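About Prisness

Prisness is a shared workshop with 21 members and two long benches. Isla Sheehan started it in her garage and moved it to the Brimness building when the garage ran out of outlets. We build robot arms that can do small jobs at home, and we build them from parts a person can order or print.

Our main project is Bai, a tabletop arm with a small camera at the wrist. The current version has 85 printed parts. The gripper has been redesigned more than anything else on it, mostly at the fingertips. This season we are working on bags – finding a zipper pull, taking hold of it and following the track. Fabric folds and shifts, so the software has to keep checking where things are.
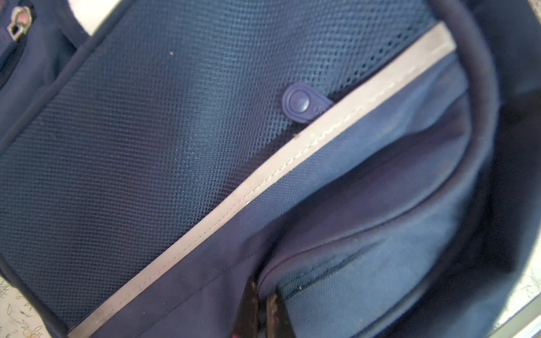

Navy backpack from Bai's wrist camera, with zipper pulls at the bottom.

The control software is called Greltix. Members wrote it and anyone in the shop can change it. We keep a log of every attempt, good or bad, and passed 1,000 entries in October.

New members don't need a background in robotics. Most start by soldering cables or printing spare brackets, then pick a part of the arm to work on. The shop opens at 6 p.m. – ring the side bell and someone will let you in.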